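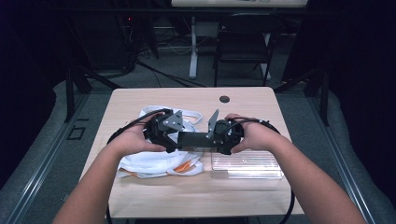 *A black hand-held gripper with two grey metal fingers, held in both hands above a white fabric bag and a clear ribbed plastic tray or lid.*

**Chore automation** is the use of machines for small manual jobs in the home and on the shop floor, such as folding, sorting, packing, wiping and putting things away. The term usually leaves out machines built for one fixed job, for example the dishwasher, and also the conveyor lines of large factories. It is used mainly for machines with one or two arms which must handle many different objects in places that were arranged for people.

As of December 15, 2018, no machine on general sale can do a full range of household chores without help. Single chores have been shown many times under prepared conditions.

## Scope

Writers on the subject commonly divide chores in three groups by the kind of object.

* **Rigid objects**, such as cups, tins and boxes. These keep their shape when gripped, and machines handle them best.
* **Thin or clear objects**, such as plastic trays, lids and drinking glasses. Depth cameras often fail to measure them, and a flat edge lying on a table is difficult to get a finger under.
* **Soft objects**, such as towels, clothes and cloth bags. Their shape changes with each touch, and parts of them are usually hidden in the folds.

A job that seems to be one chore for a person can include all three. Packing a bag, for example, demands that the opening is found and held while a second object goes in. Long straps make this harder, as they may fall over the opening or catch on a finger.

## Grippers

The most common hand in this field is the parallel or angled gripper with two fingers. It is cheap and strong, and it is simple to control. Its weakness is that it cannot move an object within its own grasp, so a tool or a garment picked up at the wrong angle must be put down and picked up again. Hands with 5 fingers exist, but they are costly and need frequent repair – most workshops that tried them have gone back to the simpler type for daily use.

Some grippers are held by a person instead of being fixed to an arm. The person does the chore through the metal fingers, and so feels directly which movements are possible with them and which are not. The method is also useful for testing a new finger shape before an arm is available. Its critics note that a human wrist and shoulder are still doing most of the work, and that a chore which goes well in this way may be out of reach for a real arm of the same size.

## Trials

### Household work

The Clostley household trial is often cited for soft objects. It was made in September, with one two-armed machine and a set of 500 attempts at emptying, flattening and folding cloth shopping bags. The machine finished 7 of them without any help from the operator. The report of the trial considered an attempt as failed if a person had to touch either the bag or the table, and this strict rule explains a part of the low result. Most failures came in the first step, when the two fingers closed on both layers of cloth together.

The Song kitchen programme took a narrower task, the stacking of plastic trays and lids. Opaque trays gave few problems. With clear ones, the machine frequently closed its fingers above the tray or pushed it along the table. Later tests used a thin, sloped finger tip, which could slide under the rim.

### Shop-floor work

Conditions in shops and small warehouses are easier in some ways. The lighting stays the same, goods come in known sizes, and a bench may be changed to suit the machine. Nerow, a maker of packing benches, ran an arm beside its human packers and recorded 1641 packed orders before the arm was taken out for service. The orders had only boxed goods. Orders with loose cloth items were sent to the human packers from the start.

Baltilov, which supplies grippers to repair shops, has published a list of bench chores that it considers suitable for machines. Sorting screws and loading trays are in the list. Coiling cables and bagging finished parts are not.

## Limitations

Speed is the limitation most often named by shop owners, and safety by households. A person who makes a mistake with a bag corrects it almost without noticing, while a machine commonly has to stop, look again and plan a new movement. Cost is also a matter of dispute. Comparisons with human work seldom include the time spent by the operator who puts the objects back between attempts.

There is no agreed way of scoring. A folded bag may be judged by its size, by its neatness or only by whether it fits in a drawer, and for this reason results from different trials cannot be compared directly.

## See also

* Deformable object handling
* Gripper (robotics)
* Pick and place
* Teleoperation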